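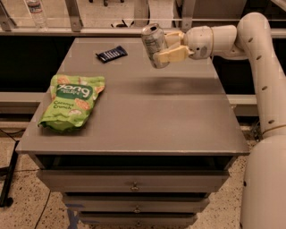 13th October, snack cabinet and break corner

Cleared the gray cabinet by the door to the workshop before lunch. It had turned into the place where everything from the kitchen ends up, and Rebecca wants the top free for the sample trays from Jurnden when they arrive. I went through what was on it and what was inside.

Top: the green bag of Coconut Crunch, a dark navy candy bar wrapper near the back, a silver drink can held above it in the robot arm's gripper. The bag went to the kitchen shelf with a clip on it. Wrapper in the trash, can in the metal bin. Wiped the surface twice with plain water and a drop of dish soap. Do not use the Costa degreaser on it, Leonie tried that in June on the twin of this cabinet and it left a pale patch that never came out.

The raised lip along the front edge collects crumbs. A dry paintbrush gets them out better than a cloth. I left one in the top drawer.

Inside, top drawer: paper cups, napkins, a box of tea bags from the Gotden visit, still sealed. Kept all of it.

Inside, bottom drawer: 3 jars of instant coffee, all open, all with a hard crust. Threw them out. Also a bag of sugar that had taken on water at the bottom. Drawer was sticky underneath, took longer than the rest of the cabinet put together. Lined it with brown paper for now. Giorgia says there is a roll of proper shelf liner in the Skaltenent boxes, will look when I am next in the storeroom.

Load on the top: Liliana asked if it can take the trays. Label inside the top drawer says 60 kg evenly spread. Trays come to less than that even when full, but keep them flat and one deep. No stacking.

Snack money: counted the tin while I was there. 179 in coins and notes, matches the sheet. Loredana still has to enter her last trip to the store, receipt is in the tin.

To do
- shelf liner (me)
- second bin for cans next to the kitchen door. The one we have is full by the middle of the week and people leave cans wherever they are standing
- new coffee, one jar, and a pen next to it so the opening date gets written on the lid
- ask Rebecca which way round the trays go, handles to the wall or to the room
- middle drawer runner is loose, 2 screws, needs the short driver

Added later: runner done. One of the holes was stripped so I packed it with a matchstick and glue. Leave that drawer shut until tomorrow morning.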